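# Cash Conversion in a Small IT Services Firm: The Case of Sostimell

Malachy Ní Bhriain, Celeste Cáceres, Liam Tully. Supervisor: Teresa Cullinane

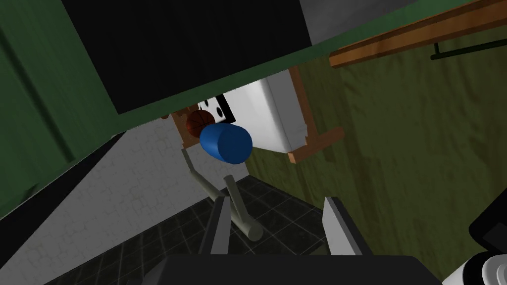

GALWAY, June

## 1. Background

Sostimell is a privately held software services firm. It sells maintenance contracts and short development projects to regional distributors. Revenue has grown in each year for which we had accounts, but the firm has twice drawn on its overdraft to meet payroll. The project set out to establish where cash was being held up between completion of work and receipt of payment.

The firm's finance lead, Kieran Rafferty, gave us read access to the invoice ledger and answered questions by email. Customer names were replaced with codes before we received the data, except for Henex and Kavanagh, which agreed to be named.

## 2. Data

The ledger extract contained 758 invoices. We removed credit notes, duplicates and internal transfers between Sostimell and its sister company Dravosum. Invoices still open at the extract date were also set aside, as no collection period could be computed for them. This left 353 invoices with a complete set of dates: work accepted, invoice issued, payment received.

Acceptance dates were the weakest field. In older records they had been entered by hand from email threads, and a few fell after the invoice date. We kept these and set the lag to zero.

## 3. Method

The cash cycle for each invoice was split into two intervals:

- **Billing lag:** acceptance of work to issue of invoice
- **Collection lag:** issue of invoice to receipt of payment

Medians were used throughout, as both intervals are strongly skewed. Invoices were grouped by contract type (maintenance or project) and by customer. No adjustment was made for invoice size in the main results. A version weighted by value was run as a check and gave the same ordering of groups.

## 4. Results

The median full cycle for project invoices was 67 days. Maintenance invoices are raised automatically at the start of each period, so their billing lag is close to zero and almost all of the cycle is collection.

For project work, the billing lag made up over half of the total. We had expected late payment by customers to be the main cause, and the firm's management held the same view. Henex paid within terms on most invoices. Kavanagh paid late more often, but its invoices were small and had little effect on the cash position.

The long billing lags were concentrated at month end. Project managers submit acceptance forms in batches, and the finance office processes them in one run. A form that misses the run waits for the next.

## 5. Recommendations

1. Raise project invoices on acceptance, with 2 processing runs per month as an interim step.
2. Make the acceptance date a required field in the project system.
3. Report billing lag and collection lag separately in the management accounts.

We don't recommend an early payment discount. Its cost would fall on invoices that are mostly paid on time already.

## 6. Limitations

The extract covers one firm and excludes open invoices, which biases collection lag downward. Disputed invoices could not be identified from the ledger. Mr. Rafferty has offered a second extract including dispute codes, but it had not arrived when this report was submitted.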